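Domomow and Trilline to open shared textile repair workshop in September

Dramani Hall program will offer mending, alterations and fabric recycling under one roof

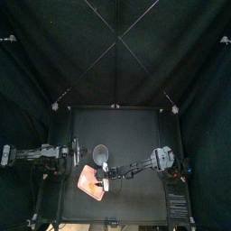

Black fabric walls and ceiling with two pale cords crossing in an X.

Domomow and Trilline will open a shared textile repair workshop at Dramani Hall in September, the two organisations announced today. The workshop will take in clothing, curtains, tents, awnings and other household fabric for repair, and will run evening classes for people who want to learn to do the work themselves.

The program replaces the monthly mending night that Domomow has held in the hall's front room for the past two years. Demand for the mending night outgrew the space last winter, and 31 people were on the waiting list when bookings closed.

Under the new arrangement, Domomow will manage bookings and the front counter. Trilline, which makes and repairs heavy fabric goods, will supply industrial sewing machines and staff the repair benches. Items that cannot be repaired will be sorted by fibre and colour and passed to Revov, a local recycler that shreds cotton and wool for use as padding.

"People bring us a jacket with a broken zipper and tell us it has been in the closet for years," said Malathi Raju, program manager at Domomow. "Most of those repairs are simple if you have the right machine and somebody who has done it before. We want people to be able to drop the jacket off on the way to work and wear it the following week."

Small repairs such as hems, buttons, patches and zippers will be returned within seven days. Larger pieces, including tent floors, boat covers and stage drapes, will be quoted individually. Customers will receive a written price before any work begins and may collect the item unrepaired at no charge if they decide not to go ahead.

Hervé Guérin, workshop lead at Trilline, said heavy fabric is the area where customers have the fewest options.

"A dry cleaner will usually take up a pair of pants, but it won't touch a canvas awning," Guérin said. "The needle is wrong, the thread is wrong and the table is too small. We do this work every day for theatres and outdoor clubs, and it makes sense to offer it to households as well."

Evening classes will begin in the second week of the program. The first course covers hand stitching, darning and basic machine use. A second course, for those with some experience, deals with waterproof fabric, seam tape and replacing grommets. Machines, thread and practice cloth are included in the fee. Participants are asked to bring one item of their own to work on.

The workshop has room for nearly 100 class places in its opening term. Registration will be handled through the Dramani Hall front desk, and reduced fees will be available to students, seniors and residents on a low income.

An open house will be held on a Saturday before the first classes start. Visitors may bring up to two items for a free assessment, and staff from Revov will be present to answer questions about which fabrics can be recycled. Items should be clean and dry. Leather, fur and footwear will not be accepted.

Dramani Hall is wheelchair accessible from the side entrance. Bicycle parking is located at the rear of the building.

About Domomow

Domomow runs neighbourhood repair and lending programs for household goods, including a tool library and a small appliance service.

About Trilline

Trilline makes, alters and repairs drapes, covers and outdoor fabric for theatres, clubs and private customers.

Media contact

Malathi Raju, Program Manager, Domomow
Interviews can be arranged through the Dramani Hall front desk.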